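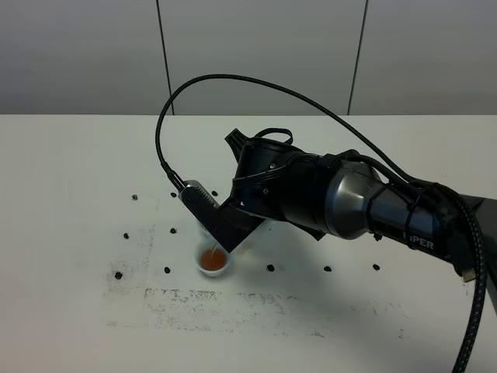
A thin stream of orange liquid on its way into a clear plastic cup, poured by an arm with a parallel gripper.

Kevach opens its pouring kit to small labs and schools

27/03/2025

Pouring a drink is one of those jobs that looks like nothing until you ask a robot arm to do it. Kevach, the small outfit run by Thibault Pichon and Aba Aidoo, has spent the winter on exactly that problem, and this week it began taking orders for Girkau, a software and practice kit for tabletop arms.

Girkau comes as a set of ready-made pouring routines, a box of cups and containers to train with, and a workbook of 44 exercises that start with plain water and go on to syrup, rice and lentils. You bring your own arm and gripper. The kit costs 446 euros, and schools pay 370.

We got an early set in February and have been glued to it ever since! The best part is the tilt control. Most beginners' pouring programs tip the container to a fixed angle and hope for the best, so you get a dribble, then a flood. Girkau lets you set how fast the wrist turns and how long it holds, and you can change both halfway through a run without starting over. Laine Uibo, our regular tester, had a tidy pour going before lunch on her first day, and she is hard to please.

Small cups are where it gets fun. They're light, they slide if you so much as brush them, and they fill up fast, so there is very little room for a sloppy finish. The routine for ending a pour tips the container back with a quick little flick (Pichon calls it "the waiter"), and it cuts down drips a lot.

There are a few rough spots. The setup guide skips over cable slack, and anyone with a heavy bundle on the wrist should sort that out before trying the steeper tilts. Thick liquids still need patience. The menus are in English and French only, though Aidoo told us that Estonian and German are on the way.

Faustine Charpentier, who teaches an evening automation class at Chevalier, has ordered two sets for the next term. "My students want to see something happen in the first hour," she said. "A pour is perfect for that, everybody can tell if it went well."

The first batch is 19 kits, with a second planned once those have shipped. Updates to the routines are free for owners.

Rosine Bailly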